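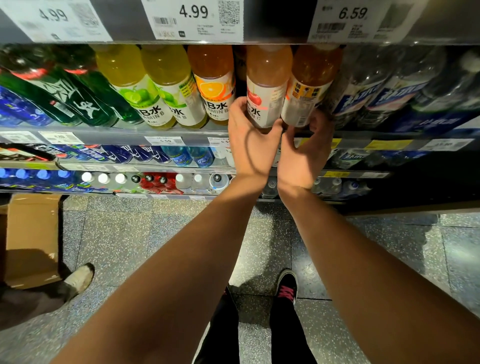

# Bottles on the balcony: why people in Skuvthorpe do (and mostly dont) take their containers back

Geography and Society, semester project. Written by me, fieldwork shared with Folke Strand. Limit was 2000 words, I'm under, I think.

## 1. What we wanted to know

Skuvthorpe has had a container deposit for a good while now. You pay a bit extra on the drink, bring the empty back, get the bit extra refunded. Simple on paper. Everyone we talked to before starting was in favour of it, and nearly everyone had a bag of empties at home that hadn't moved in weeks.

So the question: what happens between finishing a drink and getting the money back? Where does it stall?

Our original question was "is the refund high enough". We dropped that early. Our tutor said (fairly) that it's an economics question and we'd need a price change to study it. We didn't have one. What we did have was a neighbourhood, a notebook and Folke's bike trailer.

## 2. Background, short

Two places to return things in our area:

- **Vandow depot** – the big one, behind the tyre place on the ring road. Staffed. Takes everything on the scheme. Cash or transfer.
- **Farnon Street machine** – a single machine against the side wall of the shopping centre. You feed containers in one by one. Prints a voucher for the centre.

There's also the kerbside recycling bin, which takes the same containers and pays nothing to the household. This turned out to matter more than anything else in the project. From a materials point of view a bottle in the kerbside bin isn't lost. From the scheme's point of view it's kind of a miss, and from the household's it's money given away, though quite a few people didn't see it like that at all (see 4.3).

The readings for week 6 mostly treat return schemes as an incentive problem. Put the refund up, returns go up. Probably true in general! But it doesn't say much about a flat with no car and a balcony full of bags.

## 3. Method

Interviews with 14 households, all within walking distance of the Farnon Street machine. We found them by putting notes in letterboxes and then by asking the ones who replied if they knew someone else. So a snowball sample, with the usual problem that people know people like themselves. Too many students. Only a couple of families with kids, and nobody who runs a cafe or anything like that.

We had 18 questions to start with and that was far too many. People got bored. After the first few we cut it down to a short list and then let them talk:

- where do empties go right after they're empty
- where are they kept after that
- who in the house deals with them
- last time anyone took them back, and how
- what would make it easier

We also asked if we could see the storage spot. Most said yes. Folke drew little floor plans, which are in Appendix B (scanned badly, sorry – the scanner in the Hägglund building only does grey).

On top of that we spent afternoons in August standing near the machine and the depot and writing down what people arrived with and how they carried it. No names, no photos of anyone at the return points. We put up a sign saying what we were doing. The manager at the shopping centre was fine with it as long as we didn't block the trolleys.

## 4. Findings

### 4.1 Storage decides most of it

This is the main finding and I'd put money on it holding in other suburbs. Households with a dedicated spot – a crate, a tub in the laundry, a hook with a bag on it – returned things regularly. Households without one used the kerbside bin, or built up a pile until someone got fed up and then used the kerbside bin anyway.

It wasn't about caring. One woman in a top-floor flat told us she cared "heaps" and had been meaning to go to Vandow since her housemate moved out. Her empties were in the bath. Another household said they didn't care about recycling one way or the other but had a crate by the back door, and the crate went in the car when it was full. They were our most reliable returners.
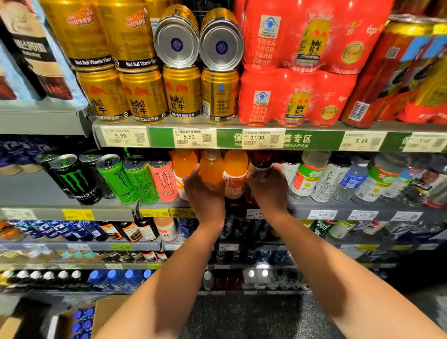
Shape and size of the container came up more than we expected, because it decides how many you can keep before the spot is full. Bottles don't crush flat easily, and the scheme asks you not to crush anything anyway so the barcode can be read. Cans are easier. One man in a share house keeps his stacked upside down along the back of the bench, the same way as the two gold Red Bull cans on the top shelf in the supermarket, silver bottoms showing. He says they don't drip on the bench like that (they do, we saw the bench). He had by far the tidiest storage of anyone and filled a bag in a fraction of the space. Bottles with caps on were the opposite. Lids on means air in, and a bag of them is huge and weighs nothing and blows off the bike.

### 4.2 The trip

Nobody goes to the depot as a trip by itself, or at least nobody admitted it. It gets tacked on to something else. The tip, the hardware shop, picking up a kid. People without a car hardly used Vandow at all. There's a bus but it stops on the wrong side of the ring road and you have to cross with your bags.

The Farnon Street machine should fix this and it partly does. People bring a small bag when they go for groceries. What we saw over and over:

1. person arrives with small bag
2. machine is full, or there's one person ahead with a very large bag
3. person waits a bit
4. person leaves, still carrying small bag, does the shopping with it

After this has happened to you a few times you stop bringing the bag. Several interviewees described exactly this without being asked. "I don't risk it" was one phrase. The display tells you when it's full but only once you're standing in front of it.

The voucher is also a sore point. It can only be spent in the centre, and it expires. Two separate people showed us vouchers that had run out, kept on the fridge under a magnet.

### 4.3 Who gets the money

We went in assuming households lose the refund out of laziness. Wrong, or too simple. A fair few people put containers out *on purpose* for someone else. There's an older man who comes past on bin night with a pram frame and takes the deposit items. Some people bag them separately for him and hang the bag on the bin handle. One family washes theirs first.

So if you only look at who stands at the depot counter, you'd say those households don't take part. They do. They've just passed the last step on to somebody who needs the money more. I'd have liked to write more about this but we didn't interview him. Folke asked once, he said no thanks, and that was that.

In share houses the money caused arguments, small ones. Who bought it vs who carried it. The houses that had solved this had a jar. The ones that hadn't solved it had a pile.

### 4.4 Knowing what counts

Quite a lot of confusion here. Milk, wine, big juice bottles, those were the ones people got wrong most often, in both directions. Some had been returning things that got rejected and carrying them home again (!). Others had been binning things that would have counted. The label does tell you but the print is small, and on imported drinks people weren't sure where to look.

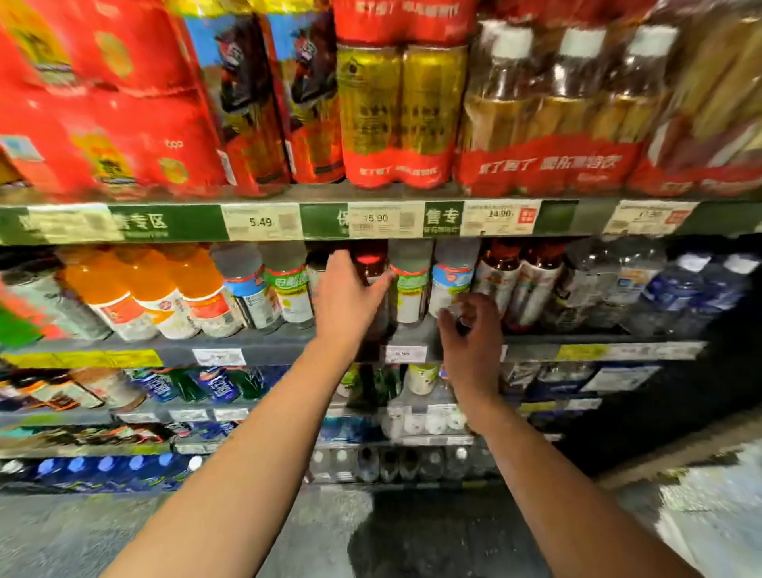
*Fig. 2: Supermarket drinks shelf. Shrink-wrapped multipacks on top, bottles in the middle.*

Multipacks deserve a mention. Households that bought drinks by the multipack returned more, and we think it's down to the packaging. You have a bulky thing to keep somewhere, so you already have a spot. Small sample though. Could just be that people who buy in bulk have cars.

## 5. Discussion

The incentive model isn't wrong but it starts too late. It imagines somebody holding an empty bottle and deciding. In the homes we visited there wasn't really a decision. There was a place for the bottle or there wasn't, and the rest followed.

If that's right then cheap fixes might do more than a higher refund:

- a crate or a hanging bag handed out to flats, same as the council already does with food scrap caddies
- the machine's full/not full status put online, or even just a light on top you can see from the bus stop
- vouchers that don't expire
- something official for handing your empties on, so people don't feel weird about it

We haven't costed any of these. The council's waste officer answered our email but said the crates would be a question for next year's budget.

## 6. Problems with the study

Snowball sample, already mentioned. People tidy up before you visit, so storage spots probably looked better than normal. Our observation afternoons were all afternoons, we never got to the depot in the morning when apparently the big loads come in. And we're both students who live here and use the machine, so we noticed the stuff that annoys us. Folke disagrees with me on how much that matters. He thinks it helped with the interviews, I think it made us go soft on the share houses.

Also we lost one set of notes (rain, trailer). That interview is written up from memory and marked with a star in Appendix A.

## 7. Who did what

Interviews: both. Floor plans and letterbox notes: Folke. Coding, tables, write-up: me. Section 4.3 was his idea and my typing.

Appendix A – interview summaries
Appendix B – floor plans
Appendix C – the original long question list, for anyone who wants to see what not to ask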